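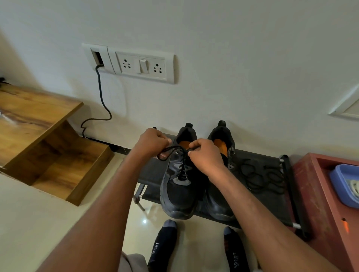 4.2 Hand-task demonstrations from the Foker service

Foker sells recorded demonstrations of household tasks for training two-handed robots. A buyer sends a task list and gets back head-view video with a text label for each step. We ordered 3,583 clips and used them as delivered, with no cleaning on our side. The order covered 18 tasks. Shoe lacing was the one we cared about most, as our own Duslow arms had failed at it in every earlier trial.

Two reviewers, Anjani Menon and Rok Popescu, read the step labels against the video. They worked separately and met afterward to settle the differences. A label was marked wrong if it named the wrong hand, or if it started or ended more than 2 seconds away from the motion it described.
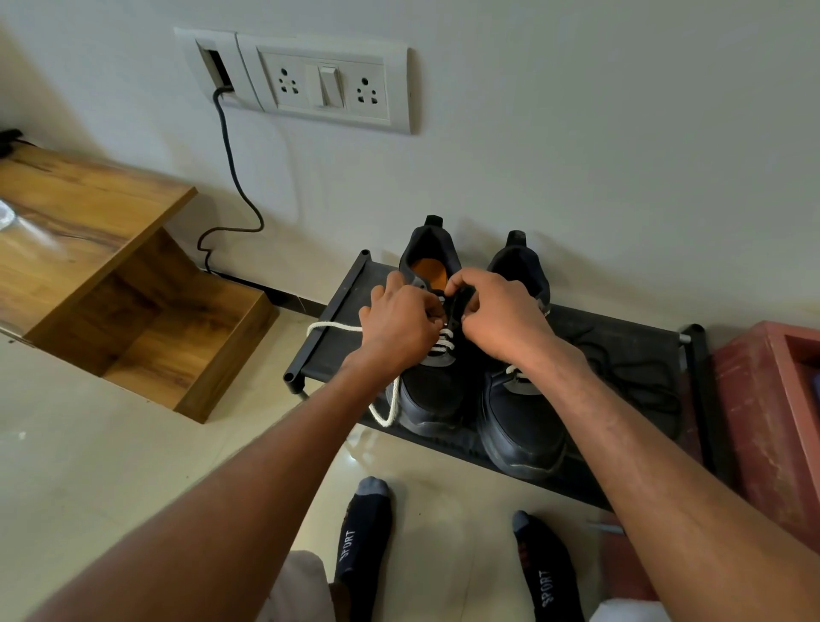
Most of the disagreements came from the lacing clips. Foker's label set has "thread," "pull" and "tie," but no term for holding a lace still while the other hand works. Labelers filled the gap in different ways. Some used "pull" for both hands, and others left the holding hand blank. We kept both forms in the training set and report them separately in Section 5.

Figure 6. Lacing task: both hands at the left shoe of a pair on a low rack.
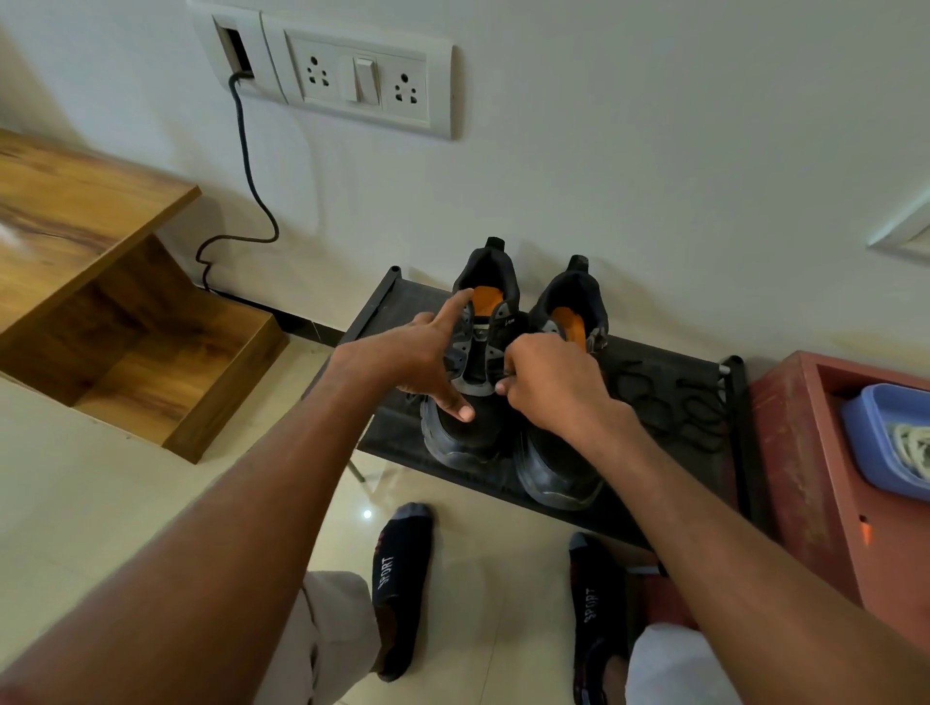 Hand tracking is sold as an add-on and was the weakest part of the package. The tracker gives a position for each fingertip, with a confidence score, and the score dropped whenever one hand closed over soft material. In the pose of Figure 6 the extended left index finger is easy to make out, while the right hand is closed around the laces and tongue with its fingers bunched together. Corina Hofstetter reran the add-on on clips with closed grips of this kind and found that scores for the closed hand were too low to use in about 6 of every 18. We therefore trained the grip model on the open-hand clips alone.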